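Filed under: Home & Garden > Parties and Occasions

Balloon arch for an 80th, am I being had?

gervasio_l
Mum turns 80 in September and my sister has decided there will be an arch. A firm in Fletdale has quoted us for one with 2000 balloons in it. The hall is the size of a bus shelter. Has anyone done their own?

Kenia
2000 is a wedding. I did a doorway with a bag from the pound shop, fishing line and a bad temper. Looked lovely for the whole evening. Get an electric pump, your cheeks will thank you.

salleo_dad
Disagree about the doorway. If you're having an arch, have an arch. Ours went from the buffet to the fire exit and people still mention it.

Kenia
People still mention the Titanic.

Nhung T
Whatever you do, don't blow them all up to the same size. Cut a hole in a cardboard box and push each one through it if you want them matching, then do a few deliberately smaller. And underfill them. A tight balloon goes pop the minute somebody's uncle leans on it.

salleo_dad
Underfilled ones look like something left over from a jumble sale. Fill them properly and keep the uncles seated.

gervasio_l
We have four uncles and none of them can be kept seated. What about colour? My sister says "dusty" something. Every shade she sends me is called dusty.

Nhung T
Pale lavender with cream. Goes with old ladies and doesn't say baby shower. This sort of shade:
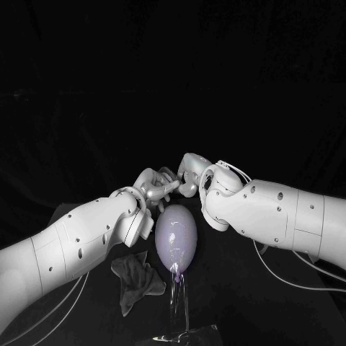
Pale lavender, blown up

gervasio_l
Oh, that's nice. Mum had curtains like that in the Pereyra Road house.

salleo_dad
Very tasteful. I'd still have gone gold.

Kenia
You would have gone gold for a funeral.

zeyu_m
Do them the night before or on the morning?

Nhung T
Night before, out of the sun, door shut if you've got a cat.

salleo_dad
Morning. Always the morning.

gervasio_l
Right, doorway, lavender, night before. Telling my sister tomorrow. Pray for me.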